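Hilo sobre lo que llevo haciendo desde febrero, que es enseñarle a un robot a poner sellos. Sellos de tinta, de los de cuaderno escolar. Me lo estoy pasando como una cría y necesito contarlo en algún sitio.

Antecedentes para quien llegue ahora: en el laboratorio tenemos un brazo doble al que llamamos Latum. Se maneja a distancia con dos mandos maestros, mueves tus manos y él mueve las suyas, y todo queda grabado para entrenar después.

Empezamos con lo de siempre, cubos y vasos. Funciona y aburre. Halima Mfinanga propuso los sellos en una reunión y yo pensé que era una broma. Pues no! Es una tarea preciosa.

Piensen en lo que hay ahí dentro. Agarrar una cosa pequeña y cilíndrica, entintarla sin ahogarla, llevarla derecha hasta el papel, apretar parejo, levantar en vertical para que no se corra. Y repetir sin pisar lo ya estampado.

Mi primera sesión de teleoperación fue un desastre glorioso. Apreté tanto que el papel se vino pegado al sello y el brazo se quedó saludando con la hoja en alto. Kiprono Temba lo tiene de fondo de pantalla.

El problema gordo del control remoto: no sientes la fuerza. Los mandos te devuelven algo, un temblorcito, pero entre "toqué el papel" y "estoy hundiendo la mesa" hay muy poca diferencia en la mano. Acabas mirando la sombra del sello para saber cuánto falta.

Lo de la sombra se lo robé a Kári Egilsson, que lleva muchísimas más horas que yo en los mandos. Dice que baja hasta que el sello y su sombra se juntan y ahí cuenta dos. Lo probé esa misma tarde y mis corazones dejaron de salir con media cara borrada.

Llevamos 142 demostraciones buenas por control remoto. "Buenas" según un criterio que hemos cambiado 3 veces, ya saben cómo va esto. Ahora mismo vale si la figura se reconoce y no toca a la vecina.

Debate interno que sigue abierto: ¿guardamos las regulares? Tanko Jibrin quiere tirarlas. Yo quiero quedarme con las que salen torcidas y se corrigen a mitad de camino, porque ahí es donde el robot puede aprender a arreglarse. De momento las apartamos en otra carpeta y nos miramos raro.

Y entonces llegó la segunda parte, que es la que me tiene sin dormir de la emoción: demostrar con las manos. Sin mandos, sin brazo. Te pones en una mesa cualquiera y estampas, con una cámara que ve lo que ven tus ojos.

La velocidad es otra historia. En lo que yo hago un sello con los mandos, una persona con sus manos hace varios y encima charla. Y la variedad! Cada quien agarra el sello a su manera, cada casa tiene otra mesa y otra luz.

También es menos limpio, claro. Una mano tiene dedos que la pinza no tiene, y hay que traducir. Si usas las dos manos para sujetar un solo sello, como hace mucha gente sin darse cuenta, ¿qué le dices al robot? ¿Que use los dos brazos? ¿Que con uno le basta?
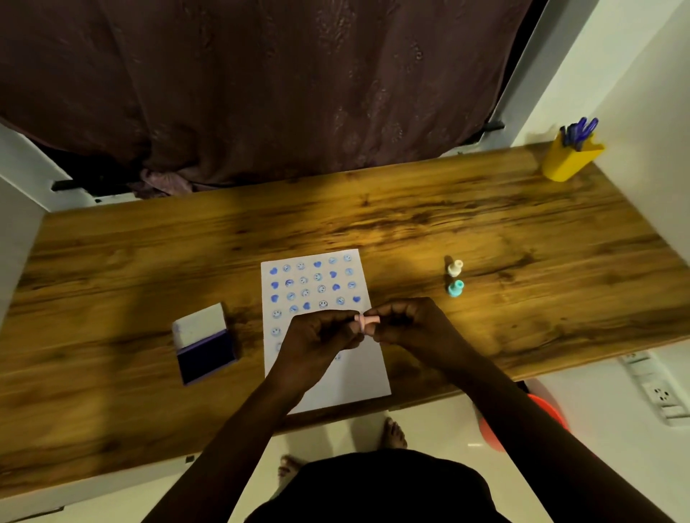 Mi apuesta es etiquetar el contacto y olvidarse un poco de los dedos. Dónde está el sello, qué inclinación lleva, cuándo toca el papel, cuándo se despega. El cómo se agarra que lo resuelva después con los datos de los mandos.

Wekesa Odera está montando justo eso: preentrenar con manos humanas y afinar con teleoperación. La primera prueba mezclada la corrimos el otro día a las 4 de la tarde y salimos del laboratorio de noche. El robot puso una carita sonriente casi entera. CASI ENTERA. Grité.

Luego puso la siguiente encima de la anterior, también hay que decirlo. Lo del espacio libre le cuesta. Ve la hoja, ve las marcas, y aun así vuelve a su rincón favorito.

Para eso nos vienen de maravilla las hojas a medio llenar. Si todas las grabaciones empiezan con el papel en blanco, aprende a estampar en blanco y punto. Así que a quien graba con las manos le pedimos que siga en la misma hoja hasta que no le quepa nada más.

Otra cosa que pedimos: no ordenen tanto. La almohadilla donde les quede cómoda, el papel chueco si cae chueco. Al principio poníamos marcas en la mesa para todo y el modelo se aprendió las marcas jajaja.

Me preguntan por privado si se puede hacer con un solo brazo barato. Yo creo que sí, con un sello de mango gordito y la hoja sujeta con cinta. Si alguien lo intenta, que me etiquete, quiero ver esos corazones.

Lo próximo es cambiar de sello a mitad de hoja: soltar uno, dejarlo de pie sin tirar el de al lado, agarrar otro. Lo intenté ayer con los mandos y tiré 2. Mañana más!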